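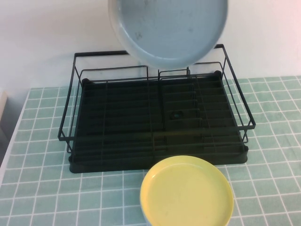
Pale blue plate, black wire rack, dark drip tray with the ridges.

THE WASHING UP CORNER
Words by Tiina Kiiskinen, 4/26/15

Dish racks, then. I've owned five. Two rusted, one went to my brother, one I can't account for. The rule I've settled on is dull: black wire, a tray that covers the whole footprint, and proper dividers on one side only. Plates go in the dividers. Everything else (pans, the colander, that awful jug) goes on the long wires and takes its chances.

Fergal Lenihan sells kitchen bits from a shop called Dostoslow and has opinions. Big plates at the back, he says, small at the front, or you'll be reaching over wet rims all night. Bowls last. Never stack, ever. "People buy a rack for 20 plates and own up to 300," which is an exageration but I've seen his cupboards.

Ridged trays. Worth it. Water sits down in the grooves and the feet of the cups stay out of it. Tip it out daily though, mine went slimy one November and I still think about the smell. Old toothbrush, hot water, bit of vinegar.

Colour next. Powder blue against black looks good, better than white against black, don't ask me why. Pale green near it as well. Squares, thin white lines, a kitchen-tile look with a bit of softness to it. Wipe crumbs towards you, into your hand. Anything that gets near the edge ends up on teh floor otherwise. 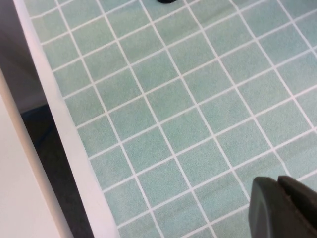
WHERE TO PUT IT
Left of the sink if you're right handed. Fergal disagrees. Leave a gap behind for the big plates to lean, and dry the cutlery by hand.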